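Best way to load cans in a hand basket so they don't roll around?

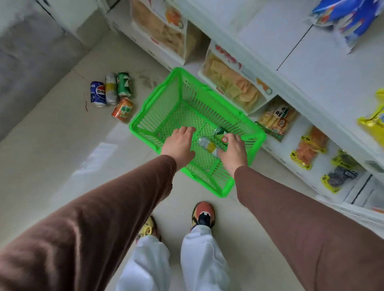

Cans in the basket, the rest still on the floor by the snack shelves.

Posted by tiledfloor71 in Shopping & Storage, Sun 31 May

I buy drinks by the single can instead of by the pack, because everyone at home likes a different one. Usually it ends up being a few colas, some 7-Up and whatever orange drink the store has. I use one of the green plastic hand baskets with the grid bottom. If I stand the cans up, they tip over the first time I turn a corner. If I lay them down, they roll to one end and the basket hangs crooked, which is hard on my wrist by the time I get to the register.

I also pick up chips and rice crackers on the same trip and I don't want them crushed. Is there an order that works? I don't want to use a cart. The aisles in the Grarley store are too narrow for one and I park at the far end of the lot.

shelf_end_515

Lay them down. Standing cans only work when the basket is packed tight from wall to wall, and with a handful of singles it never is.

Put the basket on the floor first, out of the way of other people, and get the cans down from the shelf before you start loading. Then you can see how many you have. Lay them crosswise, so each can points from one long side of the basket to the other. Start in the middle, under where the handle meets when you lift it, and work out toward both ends. The weight stays under your hand that way.

They will still roll if there is open space at the ends, so fill the ends with something soft. A roll of paper towels is good at one end and a bag of bread rolls at the other – anything that takes up room and doesn't mind a bump. Once the bottom layer can't move, a second layer of cans will sit in the grooves between the first ones.

Chips go on top, last. If the bag is one of the big ones it will stick up over the rim, and that's fine as long as the handles don't pinch it. I carry mine in the other hand if the basket is already full. Rice crackers I slide in on edge along the side wall, after the cans are wedged. Flat on top of cans they break, in my experience.

Check the cans for dents while you have them down there. It's easier than at the register with people behind you.

Draston_dad

just use a backpack

kereama2

The answer from shelf_end_515 is good, but I'd add a couple of things.

Seven cans is my limit for one hand basket. A regular 12 oz can weighs a bit over 12 oz when it's full, so it adds up faster than people expect, and then you have the rest of your shopping on top. If I want more I take a second basket and carry one on each side.

For the rolling, I keep a folded dish towel in my bag and put it on the bottom of the basket before anything else. The cans sink into it a little and stay put. It also stops the rattling, if that bothers you. Take it out and hold it up at the register so they can see it's yours.

When you pick the basket up off the floor, bring both sides of the handle up together and lift straight. I used to grab one side first and everything slid.

tiledfloor71

Thanks. I tried laying them crosswise from the middle with the bread at one end and it was a lot better. They still moved a little at the other end, so I'll bring a towel next time. The backpack is no good for me, the store asks you to leave it at the front.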